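Visit Report: Open Day at the Kevura Packing Kitchen, Mersha
Posted 10/14/21

The Kevura packing kitchen sits behind the feed store in Mersha, on the road that goes out to the reservoir. It opens to visitors twice a year, once in May and once in the fall. I missed the May one, so I drove up for this. Parking is in the gravel lot and it fills early. I ended up on the grass by the fence with a dozen other cars.

Admission was free. You sign in at a card table, get a paper hat, and wait for a group to be made up. Ours had two families, a retired couple who grow peppers, and a man from a grocery in the next county who asked most of the questions.

The building was a dairy until the 1980s. Kevura took it over to wash and pack vegetables for farms too small to have their own line. The guide said 186 farms have used it so far, and that a good week in season means 3272 bags going out. The floor still slopes to the old milk drains, so you watch your feet.

First stop was the cold room, kept dark and very full. After that came the wash tanks, which were shut down for the day, and a scale made by Wornard that the staff spoke of fondly. It weighs to the gram and has been repaired many times.

The part I had come for was the bagging room. I sell at a small farm stand and have never found a produce bag I like. The thin ones split at the corner and the thick ones look like freezer bags. Kevura has been trying a clear film with pale pink dots, ordered through a supplier called Jerkness, and had bags of it out on the gray counter. 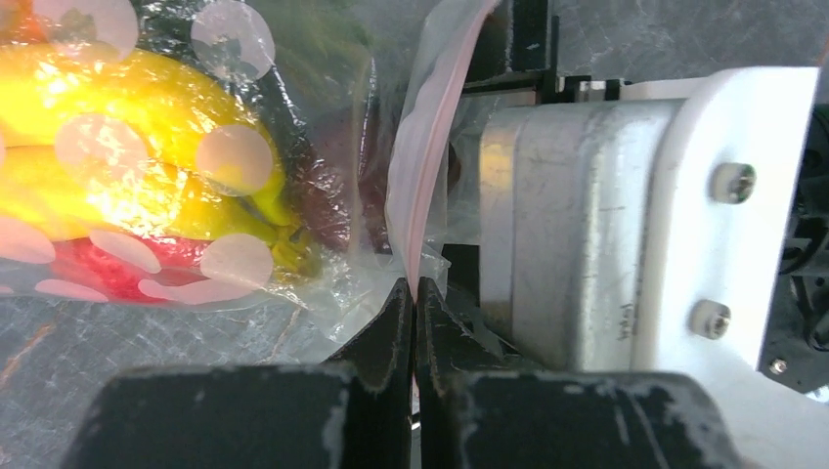
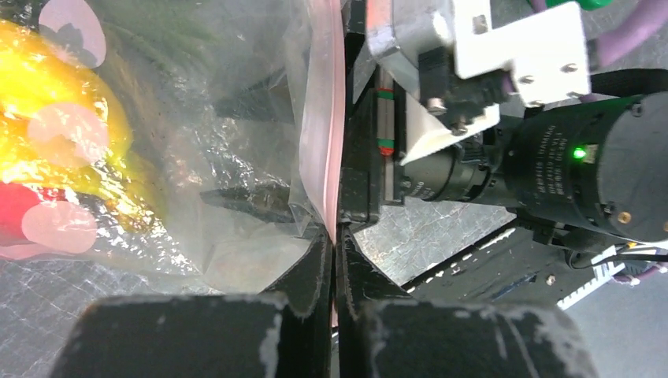
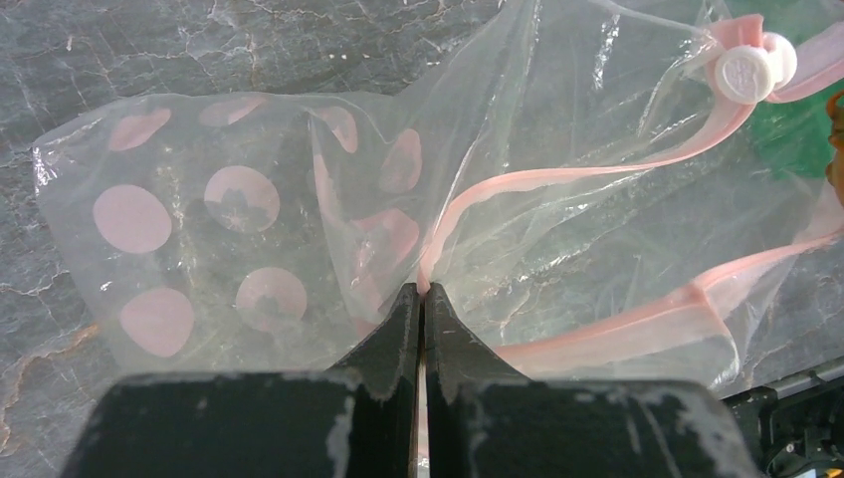
Dotted bags in the bagging room. Yellow and red show through the plastic in the first two.

The film is thin and crinkles a lot when you pick it up. I like that the dots are see-through, so a customer can still judge what is inside. Yellow looks very good in it. I would be less sure about greens, which tend to look dull behind plastic of any kind.

The grocery man asked about price. Plain bags come in cases of 1000, but the dotted ones are sold in packs of 100 and cost more apiece. The guide did not have the exact figure with her and offered to mail it. I left my address too.

There was a short talk afterward on storage. Peppers keep better dry, and a bag should not be sealed tight if it is going to sit out on a stand. I knew most of this already — the pepper growers knew all of it and said so.

Coffee and squash bread were served in the old boiler room. The bread was gone by the time the second group came through. The shop by the exit sells seconds at half price, and I took home onions and a box of carrots.

The whole visit ran a little under two hours. Wear shoes with a grip, and bring a jacket for the cold room. The next open day is planned for May, and sign-up is by phone or at the feed store.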